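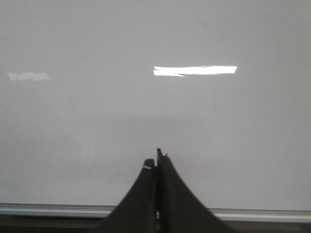 Leilani Mbeki wrote, in reply to the respite care notice:

Thank you for the notice. My one concern is the wording on kinship caregivers. A grandmother in Dorthorpe who took in two children in September has been told by her caseworker that respite hours are for licensed foster homes only. If that has changed, the list should say so plainly, and it should say what she needs to send in and to whom. She has not had a free weekend since the placement.

On Mar 2, 2018, Roscoe Marchetti wrote:

> Families on the Clidthorpe and Dorthorpe rosters may now
> request respite care through the Trellton office. Each
> household is allowed 48 hours per quarter. Requests must
> be received 10 days before the first night of care.
> Emergency requests should go to the on-call line.
> Unused hours do not carry over.

Dear members,

Ms. Mbeki's question has come in from several other households, and I am answering it for the full list.

Kinship caregivers are eligible. The licensing requirement was removed from the respite policy at the start of this year, and the caseworker guide has not yet been reissued. An unlicensed relative needs a copy of the placement order and the two-page respite form, signed by the caregiver. Both go to the Trellton office by mail or in person. The Begay office can accept them as well but does not schedule care.

The 48 hours apply to the household and are not multiplied by the number of children. Siblings will be placed with the same respite provider unless the caregiver asks otherwise. There are 17 approved providers at present, of whom four accept children under two.

Any caregiver who was refused on licensing grounds should write to me directly with the date of the request.

Roscoe Marchetti
Family Support, Trellton office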